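Eletti's Next Tablet Shows Up in a Dealer Price List

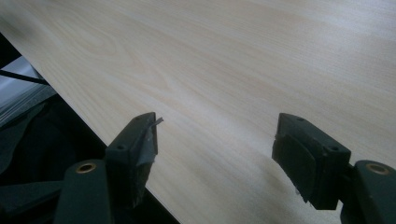 Pale wood with a straight grain.

Eletti has yet to say a word about a follow-up to the Stan, its mid-size Android tablet, but its dealers already have a line for one. A January price list seen by two retailers includes an entry called Stan 160, with a battery figure 600 mAh higher than the current model's and no picture.

Loredana Pagano, who runs a phone and tablet shop in Grelano, found it on a Sunday while reordering chargers. "I clicked it and got a delivery date of zero," she said. "So it's in the system, but I can't buy it."

Vasco Barreto, a buyer at the distributor Fladoris, would only confirm that the code is real. His first order of the old Stan was 2000 units and he still has stock to clear.

The list gives no screen size. It does mention 5 GHz Wi-Fi, which the present Stan already has, and a second speaker, which it lacks. Owners have been asking for that one from the start. Eletti did not return calls.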